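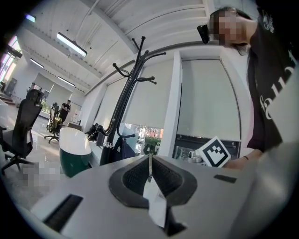
According to Jozef Van Leeuwen, members learn more from holding a gripper by hand than from months of simulation. The Parkstead Robotics Club is a student society devoted to robot handling. It meets in the evening and has almost 30 members, who work in teams of two.

Print this page | E-mail this page

Its main project, Mollard, concerns the grasping of light objects and the use of printed markers. The club enters the Vultmont competition each December — the only event it attends.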